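Home Tickets My queue Knowledge base Log out

#1931 Hand demos, cutlery sort: right wrist drops out mid-take
Status: open. Raised by: Forough Dehghan. Product: Gralby capture kit, wrist set 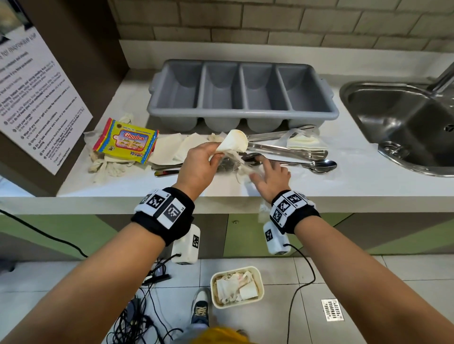

Attachment 1. Kitchen counter, both wrist boxes on, cutlery and rubbish still to sort.

2 comments 7 watching

Problem: doing the clear-up task by hand so the arm can learn it (cutlery in tray, rubbish out). Left wrist tracks fine. Right goes dead for a bit then comes back somewhere daft, a good hand's width off. Playback on the arm follows the jump and it swings at the tap. Stopped it with the button, no damage.

Expected: both wrists all the way through, no jumps.

Tried so far

- restarted recorder. same
- swapped right box for the spare. same, so not the box I think
- reseated cable at both ends. better for one take, then same again
- lights over the sink off. Fewer jumps but the head view too dark to use
- wiped the tags, tightend the strap. no change

Log has "R3 lost" then "pose held 500 ms" then the jump. Always when the right hand goes over towards the sink. Never over the tray. Reaching left for the wipes packet also ok.

Also, not urgent, the paper and tissue bits get dropped from the object list as soon as I pinch them. Steel stuff ok except the pieces with clear film on.

---
Reply, Otura support

Sounds like glare off the basin. Please cover the sink with something matt and send one take. Also which recorder build, Zandar or the older Sârbu one?

---
Forough Dehghan, 14:20

Zandar. Tea towel over the sink, did some 7 takes, jumps gone in all but 2. Those 2 the cable was pulling on the box when I reached far right, could feel it. Taped it up my sleeve now, will re-run after lunch tomorow.

Can you bin the bad takes from the training set your end? I can't delete from here, button greyed out. Dont want the arm learning the tap thing.

Leave open pls till I've done the re-run. Film-wrapped cutlery probably wants its own ticket.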